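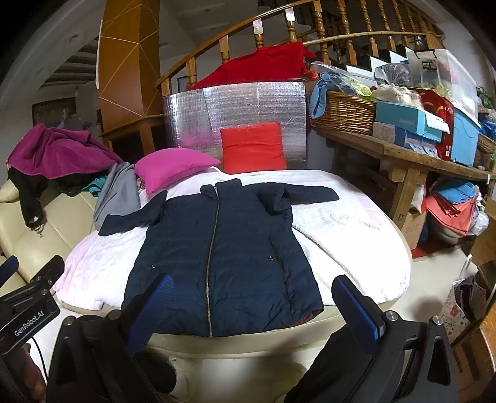

Home Notebook Methods Stores Contact

Zerkside Garment Care Workshop
Notebook, Brotthorpe room
13 December 2023
Entry by P. Baidoo. Read and initialed by T. Domański.

Subject: laying out, folding and bagging of the long padded coat (navy, hooded, full-length front zipper)

Continues the August entry on quilted and filled garments. The August method was written for short jackets and does not carry over well to a coat of this length. The changes are recorded below, together with points left open.

1. Surface

The coat was laid out on the round bed, on the white quilted bedspread. The worktable in the main shop is 80 cm deep and has never been suitable for long coats, as either the hood or the hem hangs over and drags the filling with it. The bed holds the full length of the coat with the hood open, and the sleeves can be taken straight out to the sides.

The bedspread has one drawback. Its own quilting is soft and gives under the hand, so a crease pressed into the coat is less firm than one pressed on the table. Mr. Domański asked whether a board should be placed underneath. I tried the first fold with a board and the second without and could see no difference in the finished package. The board has been returned to the rack behind the door.

The pink and red cushions stay at the head of the bed. They are not in the way for coats of this length. For anything longer they should go on the sofa.

2. Laying out

Face up, zipper in the center, hood folded back. The August entry says face down, and this should be regarded as replaced. With the coat face down the zipper cannot be checked once the fold has begun, and on the first attempt the lower part of it had wandered well to one side before this was noticed.

The order that worked:

Set the hem first. Pull it square to the foot of the bed and leave it.
Run the zipper straight from hem to collar. Smooth outward from the zipper with flat hands, one panel at a time.
Open the hood and lay it back. Do not roll it at this stage.
Take the sleeves out to the sides last. The left sleeve tends to pull the shoulder with it and should be lifted into position.

The lining of this coat is dark red and shows at the hem where the lower corner turns. In August we were instructed to tuck any visible lining before folding. I have stopped doing so. The lining works its way out again with the first turn, and tucking it twice put a ridge along the hem that remained after bagging. It can be set right in one movement when the lower third is brought up.

Snap buttons at the pockets: two, one on each front panel. These are to be checked before folding and noted on the card. Both held when pulled lightly. Pockets were emptied before the coat was laid out, and the contents (one glove, one parking receipt) are in an envelope under the owner's card number.

3. Folding

Three folds were tried on the same coat. It was shaken out and left to recover between attempts.

Fold A. Sleeves crossed over the front, sides brought to the center, coat folded in thirds from the hem. This is the August fold. The package is thick at the chest, where both sleeves lie one on top of the other, and thin at the bottom. It did not sit flat on the shelf. Rejected for this length.

Fold B. Sleeves folded down along the sides, parallel with the zipper, then sides to the center, then thirds from the hem, with the hood laid over last. The package was even from end to end and measured 47 cm on its long side. It fits the standard shelf lengthwise with the card facing out. Adopted.

Fold C. As B, then rolled from the hem instead of folded. The roll was smaller by eye, but it opened as soon as it was put down and needed two ties. Mr. Boiko prefers the roll for travel and has asked that it remain in the notebook. It may be used when a customer requests it. It should not be used for storage over a season.

A note on pace. The filling in a long coat holds a good deal of air and should be pressed out slowly, moving from the hem toward the collar. When I worked in the other direction, the air collected in the lower panels and the coat had to be opened again. Allow it time. Leaning on the coat with the forearms is not permitted, whatever was done in the old building.

4. Bagging

Two bags were compared, the Stilness cotton bag in the large size and the clear zip bag from the Marchuk order.

The Stilness bag takes Fold B with room to spare. The package can be slid in with one hand under it and comes out in the same shape. The drawstring should be tied loosely. The bag weighs 340 g on the shop scale, which matters only for mailed returns. Mr. Auer will look at the postage.

The Marchuk bag is a closer fit and shows the color of the coat at once, a real convenience on the top shelf. It is also harder to load. The coat has to be fed in from one corner, and the hood came loose on both attempts. I would keep these bags for short jackets, for which they were purchased in the first place.

Neither bag is to be pressed flat or stacked under other garments. Mr. Palamarchuk reports that two filled coats kept under wool blankets last winter were slow to regain their shape and had to be hung for several days before they could be handed back. I have asked him to enter the card numbers here so that the record is complete.

(Card numbers to follow. P.P.)

5. Labels

The current card asks for color, length, closure and condition. There is no line for the lining. For this coat I wrote "navy, long, center zipper, hood, lining dark red" across the condition box and ran out of space. A separate line is requested. The printer holds our order at 3000 cards and the present stock is nearly finished, so any change should be agreed before the reorder goes out. Mr. Auer has the file.

It is also proposed that the word "padded" be used on all cards in place of "puffer," "quilted" and "down." We have all three in the drawer at present, in some cases for the same coat on different visits. "Down" should appear only where the care label states it.

6. Open points

Hood. Fold B places the hood on top, where it is the first thing to shift. T.D. suggests turning it inward along the collar before the final fold. Not tried yet. To be tried on a coat with a detachable hood as well.

Zipper. Opinion is divided on whether the zipper should be closed to the top or left open at the collar. I closed it. T.B. leaves it open and has had no complaints. Both of us should note which was done on the card so that there is something to compare in spring.

Tissue. Not used. The August entry calls for tissue in the sleeves. In a filled sleeve it does nothing that I can see, and it rustles. I propose to strike it for padded garments and keep it for wool.

Bedspread. To be washed with plain detergent only, no softener. Please do not put tools, tape or hot drinks on it. It is a work surface for as long as coats are on it.

7. Actions

K. Auer: postage for the Stilness bag; card file, new line for lining.
P. Palamarchuk: card numbers for the two coats in section 4.
T. Domański: hood trial.
P. Baidoo: rewrite the wall sheet with Fold B and take down the August sheet.

Added later the same day. The coat was taken out of the Stilness bag, opened on the bed and inspected. Creases at both folds were light and came out by hand. There was one firmer crease across the left sleeve near the elbow, where I had not brought it fully parallel with the side. It was smoothed and the coat was refolded. The wall sheet should show the sleeve line clearly, and T.D. has offered to draw it.

Seen. The drawing will be in pencil until the hood question is settled. T.D.

Zerkside Garment Care Workshop, Brotthorpe | Inquiries to the front desk | © Zerkside 2023 | Back to top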